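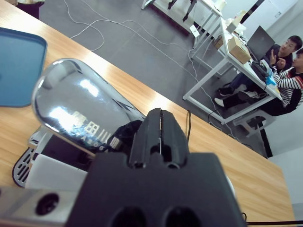 What gets fingermarks off polished chrome without leaving a haze behind? A barely damp microfibre cloth, then a second dry one straight after, before the water has had time to dry on its own.

Workshop notes, June, mid-afternoon

Spent far too long on shiny things today! I started with the Grukska polish because there was most of a tub left, and it does bring the chrome up beautifully, but it leaves a greasy bloom that you only see when you tilt the piece towards the lights. Two wipes didn't shift it. A drop of washing-up liquid in warm water did (and I do mean a drop, the first bowl I mixed was practically a bubble bath).

Then had a go with the Haslam cloths. Much better. They came in a pack of 12 and I've put half in the drawer under the window, so please don't use those for bench oil. The ones that have already met bench oil are in the rag bin with a knot tied in the corner.

Things to remember for next time:

Wipe along the length, no little circles. The circles show.

Anything with vent slots gets the soft brush first, dry, and only then a cloth. Unplugged, obviously - I've written it on the card anyway.

Keep polish well away from printed lettering. I tried the Graltix on an old scrap lid, job 796, and the print went faint after 60 seconds of rubbing. Lovely shine, no label. It's fine on plain metal.

The wooden tabletops want nothing stronger than a wrung-out cloth, with the grain. There's a pale ring on the one nearest the sink and I think that was me, with the bubble bath.

Still to do: order more microfibre from Nusthorpe (their code is 2742, the larger size), wash the brushes, and find out who has the good spray bottle. The one we've got dribbles down your sleeve.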